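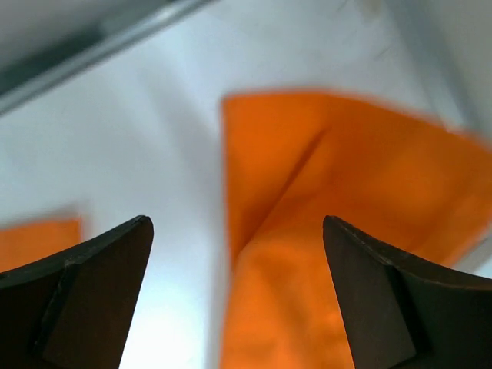

I finally finished the memory quilt for my uncle Ridwan. It has been living in two grocery bags at the back of my closet for longer than I'd like to admit, and on Saturday-morning energy (you know the kind, too much coffee and no plans) I pulled it out and just went at it until the last bit of binding was on.

If you've been reading here a while you may remember the shirts. Ridwan Simanjuntak drove a supply truck for the Army for most of my childhood, and when he got out in 2003 he kept everything. I mean everything. Name tapes, a belt with no buckle, socks. My aunt wanted the closet back and he didn't want to throw any of it out, and I opened my big mouth at dinner and said, "I could make something out of those!" So I came home with a trunk full of uniforms and no idea what I was doing.

I'd made exactly one quilt before that, a baby quilt, and it was all soft cotton squares and very forgiving. Uniform fabric is not forgiving. It's heavy, the seams are doubled, and the pockets have little bar tacks at the corners that laugh at a seam ripper. I broke 17 needles. I kept them in a jam jar because I wanted him to see it (he loved the jar, by the way, and it's now on his windowsill).

The help I needed came from the sewing group over in Hirkthorpe. I'd driven past their sign for years. They meet in the back of the old feed store and they've been making quilts for veterans and for families of people who are deployed since before I moved here. I walked in with a camouflage sleeve in one hand and asked if anybody had ever sewn through this stuff, and Danang Tuhumury put down his sandwich and said, "Denim needle, longer stitch, go slow." He was a medic, and he's 88 years old, and his corners match better than mine ever will.

Danang also talked me out of my original plan, which was to use every single shirt. He had me lay the pieces out on the big table and take away anything I was keeping just to be polite. I was a bit huffy over that! But he was right, the thing would have weighed as much as a mattress. What stayed was the pocket fronts, the name tapes, one whole sleeve with the patch on it, and the lining of a dress jacket that turned out to be the prettiest gray-green. I filled in between them with plain navy and a cream print from Purba, the little fabric shop next to the bank. They gave me the end of the bolt for nothing when I told them what it was for, and then of course I bought three other things.

A few people asked about batting in the comments last time. I used a thin cotton one. The top is so heavy already that anything puffier would have been a bear to push through the machine. And I didn't quilt it by hand, sorry to disappoint – I did straight lines on my old Tukberg, with the walking foot on, and I stopped every few rows to let the motor cool down and have a word with myself. Some of the lines wander. There's one near the patch that heads off toward the left like it has somewhere to be. I left it.

The backing is flannel. I washed it first and I'm glad I did, it came out a good 2 inches shorter.

So, giving it to him. I had this whole idea that there would be a nice moment with the family all around, and my cousin was supposed to hold it up by the corners. What happened is that I got there early, the kitchen was full of steam, and he saw the bag and asked if it was laundry. I said, "Sort of." He sat down and pulled it out onto his knees and went straight for the pockets. He put his hand in one of them and just left it there.

He didn't say anything for a long time. Then he told me where he'd been when he tore the left sleeve, and about a friend of his who could sew and who mended it for him with the wrong color thread. I had seen that thread! I'd almost picked it out because it looked messy. It's orange, and it runs along the bottom of the patch, and I'm so, so glad I was lazy that day. My aunt came in halfway through and said she'd never heard that story, and they've been married since before I was born.

He's got it on the back of his chair now. He says it's too good to use and then he uses it every night for the news.

I went back to Hirkthorpe the week after to tell them how it went and got handed a stack of blocks to press, so I guess I'm in the group now. They're working on a batch for the families at Baltia, the housing complex out past the reservoir, and they need toppers and people who don't mind ironing. If you're local and you can sew a straight line (or a wandering one, clearly they aren't picky), come on over. Bring your own scissors and write your name on them. Someone will walk off with them otherwise, and it'll probably be me.

Next up is the leftover sleeves. My cousin wants a pillow, and my aunt has asked for an apron, and I've still got a whole bag of those socks.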